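Zübeyde Dağdelen writes safety rules for robots at Dukeck, and she would like you to know that the first draft ran to 17 pages. "People initialed every page," she says. "Then they walked in with coffee."

The current version fits on one sheet taped to the lab door. It has seven rules. Rule one is that whoever starts a run says so out loud, which new hires find embarrassing until about their second week. Rule four covers the stop button: one person holds it, and that person does nothing else. "Holding it while answering email is a different job," Dağdelen says.

Her colleague Yaneth Quintero, who came over from Estach in July, argued for a rule on household objects. Before that, everyone tested on foam blocks. "The blocks behaved beautifully," Quintero says. "I have never had a foam block in my kitchen."

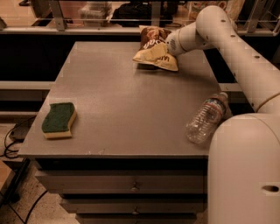
How close can a person stand while the arm is moving?

Outside the taped line, two meters back, unless the arm is in slow mode and the person with the stop button has agreed to it.

Dağdelen admits the line gets moved. Tape peels, someone replaces it, and the lab gains or loses a few inches of legal floor. She now measures it on Mondays. She also keeps the log, which holds up to 2000 entries before the software starts eating the oldest ones, a feature she has complained about in writing.

Does anyone read the log? "Yaneth does," she says. Quintero says she reads the ones with swearing in them.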